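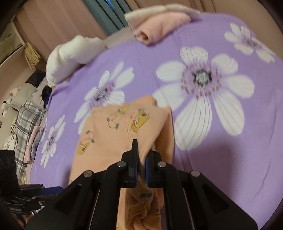 Clemance Housing Association - Resident Services, Kit Reviews

Orkel handheld steamer: four months on

Reviewed by Lise Gill, Nov 18, 2023

I've wanted to write this one up since July, when the Orkel first came out of its box, and I'm glad I waited because I like it even more now. It lives in the kit cupboard on the ground floor and any resident can sign it out for a weekend.

It's a small thing, shaped a bit like a hairdryer, with the tank under the handle. You fill it from the tap, plug it in, and it's ready in 30 seconds. I timed it several times, mostly out of disbelief. Our old Brultari took so long that I used to go and make a cup of tea, and then it would spit all over my blouse anyway!

Curtains are where it shines. I did the whole set in the common room without taking a single one down, working from the top and holding the bottom hem tight with my free hand. Linen shirts come up nicely too, though collars still want a proper iron. Bedding is better than I hoped - a printed duvet cover that had been folded in my airing cupboard all summer was smooth in no time, and the print hasn't faded or gone shiny. Velvet cushions, lovely. Thick denim, don't bother.

The lead is long enough to get round a double bed from one socket, and the trigger locks on, so your finger doesn't ache. Murray Petrenko on the second floor has arthritis in both hands and he managed two pairs of curtains with it, then asked if he could keep it another week (yes, of course).

Grumbles? The tank is small. You'll refill it twice for a full-length pair of curtains, and the little rubber bung is fiddly to get back in. It also makes a gurgling noise when you tip it too far forward, which made me jump the first time. The fabric brush clips on well but comes off with a real yank, so mind your fingers while it's hot.

We live in a hard water area, so please use the filter jug next to the sink and empty the tank before you bring it back. I descaled it once in September and it only took a few minutes.

Would I buy one for myself? I already have - the green one, from Nel on the high street. The shared one is free to borrow and the sign-out sheet is inside the cupboard door.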